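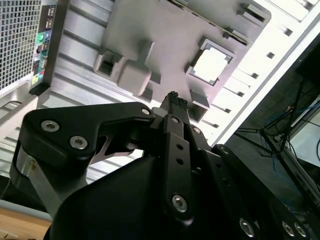 Thijs Timmermans preguntaba si es necesario desmontar la placa base para limpiar el interior de una caja de ordenador o si basta con abrir el panel lateral. En la mayoría de los equipos es suficiente con lo segundo. El procedimiento descrito a continuación corresponde a la limpieza ordinaria de los equipos de sobremesa del centro Zaltent y no sustituye a la revisión técnica anual, que se realiza en marzo.

Material necesario

Destornillador de estrella, brocha antiestática de cerda suave, bote de aire comprimido, paño de microfibra, bastoncillos sin pelusa y pulsera antiestática. Los paños se solicitan en el almacén con la referencia 1533.

Preparación

Apague el equipo desde el sistema operativo. Ponga el interruptor de la fuente de alimentación en la posición de apagado y retire el cable de corriente. Mantenga pulsado el botón de encendido durante 10 segundos para descargar la energía residual.

Desconecte después los cables del panel trasero. Conviene fotografiar antes su disposición, en especial la de los conectores de audio, que en muchos equipos se distinguen únicamente por el color. Tire siempre de la clavija y nunca del cable.

Apertura y limpieza

1. Coloque la caja sobre una superficie estable y despejada, retire los tornillos del panel lateral y deslícelo hacia atrás. Guarde los tornillos en un recipiente cerrado.

2. Colóquese la pulsera antiestática y conéctela a una parte metálica sin pintar.

3. Comience por las rejillas de ventilación. Pase la brocha en seco por ambas caras y aplique aire desde el interior hacia el exterior, en ráfagas cortas y a unos 19 centímetros de distancia.

4. Sujete las aspas de cada ventilador con un dedo antes de aplicar aire.

5. Limpie los puertos USB y las tomas de audio únicamente con aire. No introduzca bastoncillos ni objetos metálicos en los conectores.

6. Retire el polvo de la zona del procesador con la brocha, sin ejercer presión. Si el zócalo está descubierto, no lo toque y avise al servicio técnico, extensión 151.

7. Pase el paño, ligeramente humedecido, por las superficies exteriores de la caja. No lo utilice sobre ningún componente electrónico.

Cierre y comprobación

Compruebe que no queden tornillos ni restos de cerda en el interior. Monte el panel lateral, conecte los cables según la fotografía y deje para el final el de corriente. Encienda el equipo y verifique el giro de los ventiladores, la salida de audio y el reconocimiento del teclado y del ratón.

Si el equipo no arranca, desconéctelo de nuevo y revise los cables. Las incidencias que persistan se comunican a Milan Van Rooij mediante el formulario de mantenimiento, con indicación del número de inventario y de la sala.

Última revisión del procedimiento: 13/06/2024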